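**Laser printer drops off the network after sleep, comes back only after power cycle**

Posted by Hefin Gronow, Oct 19, 2025

We have a Musosel mono laser on a small office LAN, wired, address assigned by DHCP. After it goes into deep sleep it stops answering ping and jobs sit in the queue as "offline." Pressing the panel button wakes the display but not the network. Firmware was updated in August. Two of the Windows machines also show a second copy of the printer. Do I need a new network board?

**Eleri Prothero**

Probably not the board. Check these first:

1. Set a DHCP reservation for the printer's MAC address.
2. On each PC, open Printer Properties > Ports. If the port type is WSD, add a Standard TCP/IP port with the reserved address and move the queue to it.
3. Delete the duplicate queue. WSD discovery creates those.
4. Turn off Energy Efficient Ethernet on the switch port if the switch allows it.

If ping still fails in sleep after step 4, change the sleep mode from Deep to Standard in the printer's web page.

**Iolo Cadwaladr**

had same thing, new cable fixed it. try another switch port too

**Mali Gwilliam**

Eleri's step 4 was the cause on ours. Link dropped 19 seconds after sleep, every time, per the switch log. Print a config page before changing anything so you have the old settings.

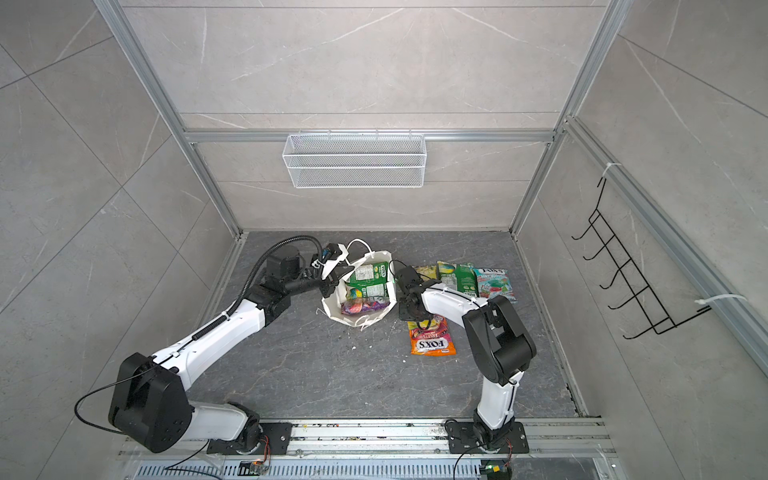 *Two arms on a rail, with a white tote bag at the left gripper.*

Also clear the SNMP Status Enabled box on the new port. With it on, Windows can mark a sleeping printer offline even when it would accept the job.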